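Linen trousers for the office: which cut, and do you wear them pressed?

Wokier
07/01/2025
Hello all. I have worn only wool and cotton trousers to work until now, and in March I will start in a new office where the heating is very strong. I would like to buy two pairs of linen trousers, one navy and one the colour of sand. My questions are these. Is a wide leg acceptable for meetings, or should I stay with a straight cut? And do you iron the crease in the front, or do you leave them as they are? English is not my first language, so please excuse me if I use the wrong word for some part of the trousers.

Manska
Your English is fine! Wide leg, always, as long as the waist fits well. A straight cut in linen goes baggy at the knee after one hour of sitting and then it looks like pyjamas. With a wide leg you do not see the knee so much. I don't press a crease in mine, it is gone by lunch anyway.

Sopacua
I don't agree with Manska about the crease. I have worked in a bank for 19 years and I press mine every evening. Yes, it gets softer during the day, but there is a big difference between a soft crease and no crease. Without it, navy linen looks like beach clothes. For the sand colour I am less strict.

Also please look at the weight of the cloth before you look at the cut. Thin linen shows the pockets through, and in the light colour this is very ugly.

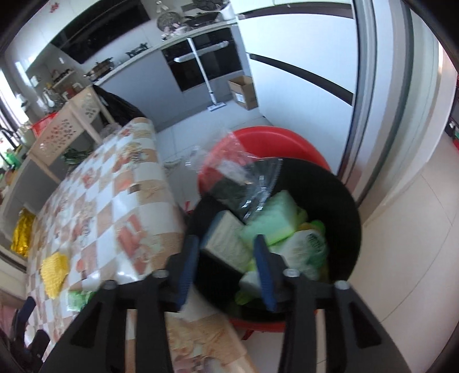 The second thing is the lining. Ask if the trousers are lined to the knee. Mine are, and they hang much better than my old unlined pair, even if they are a little warmer.

Manska
Lined linen? Then you can just wear wool, no? The whole idea is that the air goes through.

Sopacua
Half lined, only in front. Please try it once before you say no.

Doreo
I am somewhere between you two. I own a linen and viscose mix, and it creases less than pure linen but it still feels cool. Purists will shout at me. For a new job I would take the mix in navy and pure linen in sand, and wear the navy for the first week, until you see what the others are wearing.

About the shoes, because Wokier did not ask but will ask later: loafers with the straight cut, and something with a small heel if the leg is wide. Have the hem done with the shoes on your feet. I once had mine shortened 2 cm too much, and there was not enough cloth inside to let them down again.

Wokier
Thank you, this is very useful. Doreo, does the mix become shiny where you iron it? I had this problem with a viscose skirt.

Doreo
Only if you iron on the right side. Turn them inside out, or put a thin cotton cloth between.

Manska
Or don't iron :) I hang mine in the bathroom while I shower and pull the legs straight with my hands. It takes no time.

Sopacua
We can see that you don't work in a bank.

Manska
I work in an architect's office and everybody there is creased, including the boss.

Wokier
I have ordered the navy mix in a wide leg and I will look for the sand ones in a shop, so that I can feel the weight. I think I will try the crease for the first meeting and then decide. Is a brown belt too light with navy?

Doreo
Dark brown is good. I would not take tan.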